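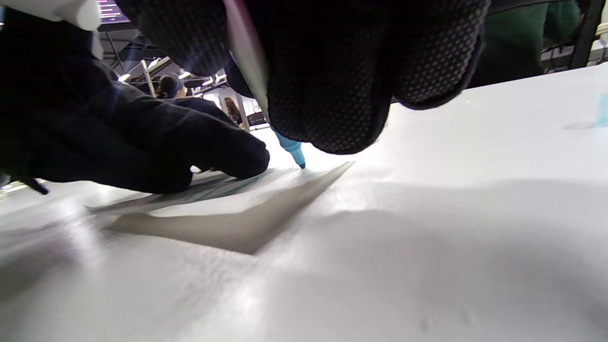 What size workbench do you need for the Gorkell glove kit?
Any flat table at normal desk height works, as long as you can sit square to it and rest both forearms.

Reading time: 2 min

Workshop tips: living with a hand-tracking kit
By Melina Petridis

I rented the Gorkell kit from Madero for 40 days to record hand tasks for a robot arm in our Arnville shop. The rental was $266, with shipping both ways. Notes for other small shops follow.

1. Clear the table first
Put out only what the task needs. Wipe the top with a dry cloth between tasks. Crumbs and eraser dust get into the grip dots on the gloves.

2. Start with pens and caps
Small round items show up a poor glove fit quickly. If a marker slips as you pick it up, pull the fingertips down snug and start again. My first 73 recordings were writing and uncapping, and I kept most of them. 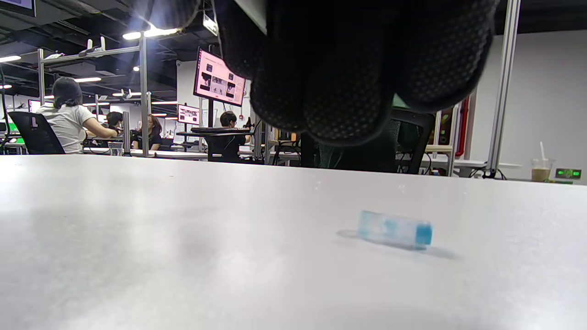 3. Strap the forearm last
Glove, then controller, then the box on the forearm. Leave slack in the short cable — bend your wrist all the way both ways before you tighten anything. Straps should hold without leaving marks.

4. Use a small notepad for writing tasks
Loose sheets slide. Hold them down with the free hand, well away from the line you are writing.

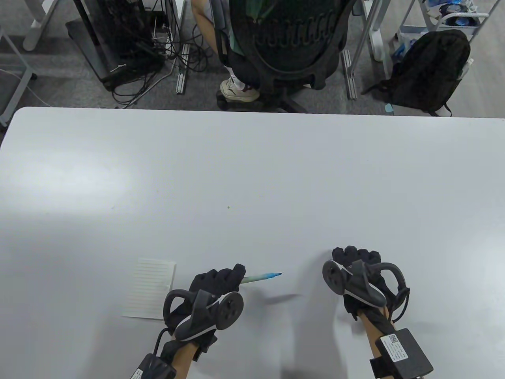 Textured gloves with controllers and forearm boxes, pen in the left hand.

5. Washing
The liners come out. Cool water, mild soap, hang overnight. Do not use a dryer.

Verdict: good grip, slow to put on, manual too thin. The Alaoui kit I tried in March was quicker to strap but ran small across the palm. I would rent the Gorkell again for a short job. At 3,374 dollars to buy, it needs steady use.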